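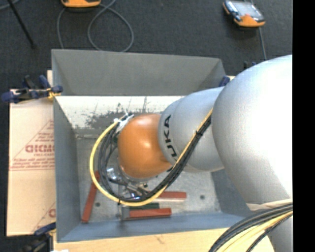

Leokadia Tokarz had come to the open day for the job, and she told herself so again on the stairs. The letter from Zedbridge said visitors could see the picking cell at 11 and talk to the staff afterward. She had worked 40 hours a week at a packing bench for Grunimex until November, and she wanted to know what had taken the bench away. The robot had its arm down in a gray metal bin when she got to the front. A yellow cable looped around its orange wrist, and a few bars lay on the scratched floor of the bin, most of them reddish brown, one dark green. Clamps held the bin in place. She had used clamps like that at home to glue a chair.

"It's called Simon," said the man beside her. His badge read Fergal Coughlan. "The program, I mean. The arm is just an arm."

"What does it do?"

"Finds a bar, picks it up, puts it down somewhere else."

"And then?"

"Then we put the bars back and it does it again."

Jade Dunmore ran the demonstration from a laptop. She asked everyone to stay behind the tape and pressed a key. The arm moved slower than Leokadia had expected. It went down over the bar nearest the front wall, stopped, backed off, and went down again at a different angle. A boy asked if it was broken. Jade said it was thinking, and then said no, that was a bad word for it, it was working out where its fingers would fit.

On the third try it came up holding the bar. People clapped. Leokadia did not, but she leaned over the tape a little.

"It went in flat," she said. "The bar's too close to the wall for that. You'd push the end down with one finger and it would tip up to you."

Fergal looked at her. "Say that again?"

She showed him with her hand and the edge of the table. You pressed here, it came up there. She had done it 700 times a shift with cartons that sat tight in a crate, and she had never had to describe it to anyone.

He called Jade over and had her say it a third time. Jade wrote it on the back of a program sheet – the sheet had 31/03/2022 printed across the top and a map to the restrooms – and drew a small bar with an arrow on it.

"Did you come with a school group?" Jade asked.

"I came about the job."

"Which one?"

"The one in the letter. Cleaning, evenings."

Jade and Fergal looked at each other. The arm had gone back over the bin and was waiting for somebody to press the key.

"Do you have to be anywhere?" Fergal said.

Her bus was the 97, and it left in a quarter of an hour. There was another one after it. She took off her coat and asked where she could put it.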